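Drostwood Tableware Service Guide
Section 4: Setting Out and Clearing Plates
Revision of 2020-10-22

4.1 Purpose
This section applies to all staff who lay out plates on the white service tables in the Uven dining room. Plates are to be checked on the table before they are stacked or returned to the shelf.

4.2 Preparing the table
1. Clear the tabletop of trays, cloths and paper.
2. Wipe the surface with a damp cloth and dry it fully. Light scuff marks do not need to be reported. Chips and raised edges do.
3. Wash and dry your hands before handling clean plates.

4.3 Setting out
1. Carry plates with both hands, in stacks no higher than the limit posted at the shelf.
2. Set each plate down flat, rim up. Do not slide it across the table.
3. Leave space between plates so that every rim can be inspected.
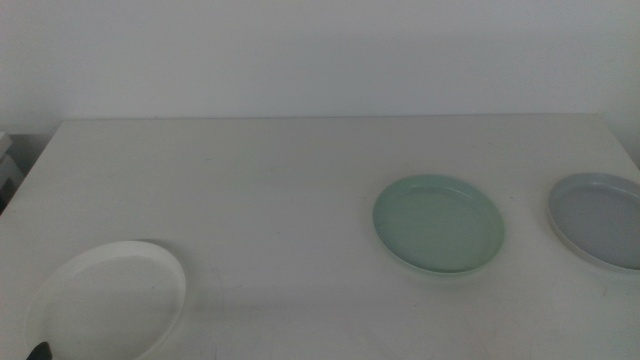

Figure 4-1. Three round plates set out on the tabletop.

4. Run a fingertip around each rim. Set aside any plate that feels rough.

CAUTION: A chipped rim can cut. Do not test a visibly damaged plate by hand. Wrap it in paper and place it in the breakage bin.

4.4 Sorting by color
White and gray plates are stored separately. Pale gray plates are easily mistaken for white ones once they are in a stack, and sorting must therefore be completed on the table.

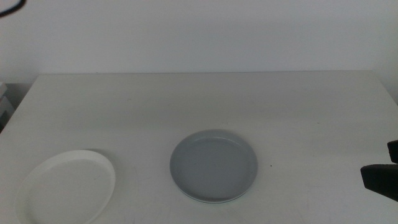

1. Compare plates side by side under the ceiling lights, never under a desk lamp.
2. Stack white plates first, then gray. Keep to one color per stack.
3. Place a Pavliuk felt liner between every 2 plates.
4. Return the stacks to the shelf and enter the totals in the log.

NOTE: Felt liners are supplied in packs of 100. Reorder when the last pack is opened.

4.5 Annual check
The full stock of 2,000 plates is inspected each January. Replacement requests are sent to Delwyn Kereama. Questions on storage or liners should be directed to Pongsak Nakpan.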